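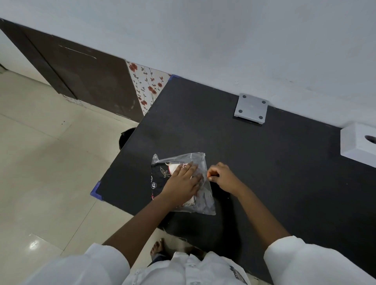
A clear plastic bag holding a folded black garment with a white and red print.

Compliance Inspector, Public Supply and Relief Stores
Nultbridge District Inspectorate
Fixed term, full time

The Nultbridge District Inspectorate is recruiting an inspector to examine how public bodies in the district receive, store and hand out emergency supplies. The post was created under the revised supply accountability rules, which take effect in April and apply to every public office that holds relief stock, including schools and clinics used as distribution points.

The post holder reports to Jaruwan Phetsri, Head of Conduct and Supply Review.

Scope of work

The district keeps relief stock at 4 depots. The largest is at Brinberg and the most remote is at Lumbao. Each depot keeps its own ledger, and the ledgers are reconciled against a central record held in the Samus stock system. Last year's reconciliation left 53 entries without a matching signature. Clearing those entries is the first task assigned to the post.

Routine duties are as follows:

Inspect each depot on a fixed schedule and carry out unannounced visits between scheduled dates.
Compare delivery notes, issue slips and ledger entries for a sample of transactions at each visit.
Interview officials responsible for the release of stock and prepare a signed record of each interview.
Draft findings of fact where a rule appears to have been broken. The inspector does not recommend penalties – that decision rests with the conduct panel.
Respond to written complaints from residents about the distribution of supplies. 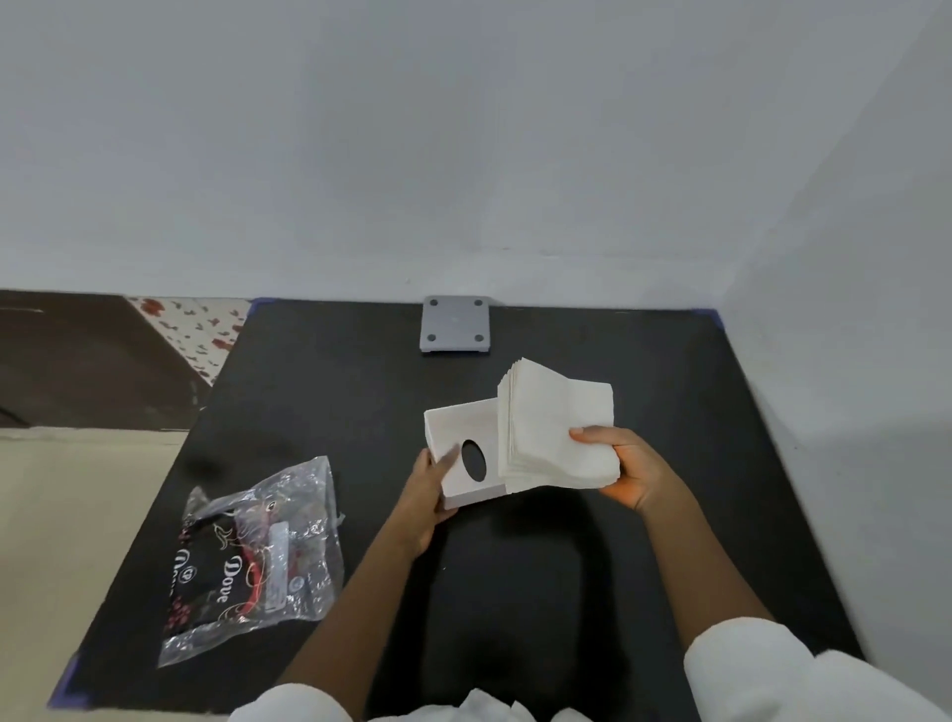
Complaints must be acknowledged within three working days. Where a complaint names an official, the inspector opens a separate file and notifies the Head of Review the same day. Files are kept on paper and in Samus, and the two versions must agree before a file is closed.

Requirements

Experience in audit, inspection, case investigation or stock control in a public body.
Ability to write plain, accurate reports to a set format.
Working knowledge of spreadsheets. Training in Samus is given on appointment.
A valid driver's license. Lumbao has no public transit connection, and visits there may require an overnight stay.

Applicants must declare any family or business connection with a supplier to the district or with an official at any depot. A declared connection does not rule out an applicant, but it may limit the sites the post holder can inspect. A connection that is left out of the declaration is grounds for withdrawal of an offer.

Terms

The office is in Nultbridge. Hours are standard office hours, with some evening work during an active emergency – time worked in the evening is returned as leave. A travel allowance is paid for depot visits.

How to apply

Send a resume, the completed declaration form and a statement of no more than 1,000 words to the Inspectorate's recruitment desk. The statement should describe one case in which you established facts from incomplete records. Forms are available at the front desk in Nultbridge and at the Brinberg depot office. Applications close at noon on Monday. Shortlisted applicants will sit a written exercise before interview.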